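3.2 Perforated openings and fine dust

Dust loading was compared across the two sites, Bimari and Wallari, using the same sampling sheet at each. Openings were sorted by orientation – facing up, facing sideways or facing down – before any deposit was recorded. A total of 68 openings met the inclusion rule, which required a perforated cover with holes small enough to hold back coarse lint. Slotted covers were left out, as the slot length varied too much within a single room to allow comparison.

Deposits were lifted with adhesive film after 14 weeks of normal use. Covers facing up carried the heaviest load at both sites. Covers facing down (the type shown in Figure 4) carried the least by mass, but the share of fine fiber in the deposit was higher. A similar pattern was reported in the earlier Stunville survey, where room air was drier and the floors were swept more often. The effect of sweeping was not tested in the present work.

Air speed at the cover explained part of the spread at Wallari and very little of it at Bimari. The Bimari rooms are open to a shared corridor, and the readings taken with doors open differed from those taken with doors closed by a factor of nearly 3. Only the closed-door readings were kept for the regression. The hole spacing measure proposed in the Ağca protocol was also tried, but it added no useful information once orientation was included.

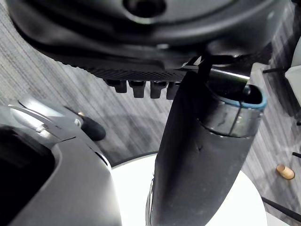

FIGURES

Figure 4. Narrow perforated strip on the underside of a dark molded housing, with a row of short black blocks below it.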